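Open day at Prinside — your questions

Last updated November 6, 2024. Bit rushed, sorry, we keep getting the same emails so I've put the answers in one place. If yours isn't on here write to the open day inbox and Kedir or I will get back to you. — Damian Aigner

When is it and how long does it go on?

Last Thursday of the month, doors at 10, we shut at 4. Come when you like if you have a general ticket. Group tickets have a slot, please stick to the slot, the floor gets full very quickly.

Where do I go?

Poltberg building, side entrance, NOT the main one. Main one is for the dentist and the accountants upstairs and they are getting fed up with us. Ring the bell marked Prinside. Lift is to the left once you're in, we are second floor.

Do I need to book?

Yes. Free, but book. 100 tickets for the day and that's it, fire rules. If you can't make it please cancel so the next person on the list gets it.

What will I see?

Working benches. The arms pick things up, put them down, sort them, pack them. Ordinary stuff mostly, pens and boxes and trays. People at the benches will talk you through what they're doing and you can ask them anything. There is also a short talk at 11 and again at 2 (same talk, don't sit through both).

Is it a show? Will there be dancing robots etc

No. It's a workplace with the door open. Things get dropped. An arm might sit still for ten minutes while somebody reads a log. If you want to see how the job goes on a normal day then you'll like it, if you want lasers maybe not.

What's the stationery table?

The one most people ask about after. The job is tidying a desk: pens, markers, boxes, a tray to put them in. Sounds easy. Pens roll, a clip catches on the rim, a flat box is wider than the gripper wants it to be. Kedir Derese runs this one and does the 11 o'clock talk from beside it.
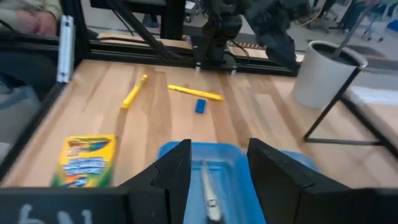
Stationery table, seen from the gripper. Tray between the fingers, highlighters still out on the wood.

Why stationery?

Cheap, easy to replace, everyone knows what it should look like when it's tidy. And shapes are all different — round, flat, long, tiny. We also do kitchen things and small parts at other tables but the pens came first and we've stuck with them.

Can I bring something for the robot to pick up?

Yes! Please do, best bit of the day. Rules:

No bigger than a shoe box
Nothing alive, nothing with liquid in
No glass, no blades
Nothing you would be upset to see squashed

Put your name on it. You hand it to whoever is at the table and they'll decide where it goes. We can't promise it will manage. Soft toys are hard. Keys on a ring are very hard.

Can I drive an arm myself?

There's one for visitors, with a hand controller, by the window. Five minute turns. Queue forms early so go there first if that's what you came for. Under 12s need an adult standing with them. The other arms are staff only, please dont lean over the frames even when nothing is moving.

Are they safe?

The visitor arm is slow and light and stops if you push against it. The bigger ones have a taped line on the floor, stay your side of it. Every bench has a red button and the person at the bench has their hand near it. If somebody says step back, step back, ask why after.

How does it know where the pen is?

Cameras, a fixed view of the table and a close one down at the wrist. The close one is good for the last bit of the grab, the fixed one is good for knowing where everything has got to. Lining the two up is a fair chunk of the work and it's what most of the talk is about.

Is someone controlling it or is it doing it on its own?

Depends which table and what time. In the morning mostly people driving, so that there are good tries to learn from. Afternoon mostly on its own. There's a card on each bench, green side up is on its own, white side up is a person. If the card looks wrong ask, we do forget to flip it.

How many goes does it need before it gets it?

For the tray job we recorded 3000 goes by hand before the first version that was any use. New objects need fewer now. Kedir has a better answer than me, and a graph.

What does it still get wrong?

Boxes, a lot. Standing up they're fine, on their side they can be wider than the opening and it has to come in at the narrow end. See-through bins are a pain as well, the light goes through and the edge is hard to pick out, so it'll sometimes go for a spot a little off from the rim. 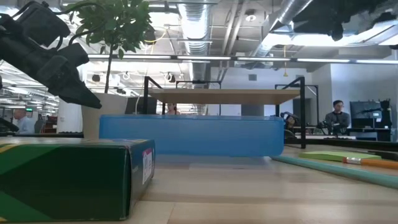
Anything thin and flat against the wood is the other one. A person gets a fingernail under it. We have no fingernails. Current trick is to slide the thing to the edge of the table and pinch it there, works for card, works less well for paper. Ask at the table if you want to see it tried, they won't mind.

Is it all your own kit?

Arms are bought in. The tables and frames we put together ourselves, the software is a mix. The scheduling part is from Trastik, and El Sherbiny made the fingers for us after we broke a lot of the old ones. Someone from El Sherbiny will be in for the afternoon so finger questions to them.

Can I take photos?

Yes of the benches, ask first if there are people in it. No flash near the tables, it puts the cameras off. No filming of screens please, some of it is customer work.

Is it noisy?

Less than you'd think. Fans, a bit of whirring, people talking. Between 10 and 11 is quietest and we keep the talk mic off till the talk. If you need a quieter room there's one next to the kitchen, just go in.

Wheelchair / pushchair access?

Lift all the way, floor is flat. Watch out for cables, we tape what we can but they move. Pushchairs fine in the morning, in the afternoon we may ask you to leave it at the desk. Accessible toilet on our floor.

School groups?

Yes, up to 20 including teachers. Morning slots only and these go first. At the time of writing there is one left. We can send a worksheet beforehand, it's aimed at 11 to 14 but younger ones have done it with help.

Is there food?

Tea, coffee, biscuits. No food on the floor itself. Café downstairs does soup until it runs out.

Parking?

17 spaces behind the building and they are shared with the dentist. So, no, not really. Bus stop is right outside, bikes can go in the rack by the bins.

Are you hiring?

Two jobs open, one is bench operator and you don't need a degree for it, you need patience and to turn up. Other one is software. Talk to me on the day or send a CV, don't leave paper ones on the benches, it has happened and they get tidied.

I came last year, is it worth coming again?

I'd say so. The stationery table was one arm last time, now it's a pair working across the same top. The talk is new too. The biscuits are the same.

What if I miss it?

Next one is in spring, no date yet. Join the mailing list and you'll get the booking link a day before it goes on the site. Small groups can sometimes come on a normal weekday, write and ask, but we do say no when there's a deadline on.

Who do I contact on the day?

Ring the front desk, number is on your ticket. Don't email on the day, we wont be looking.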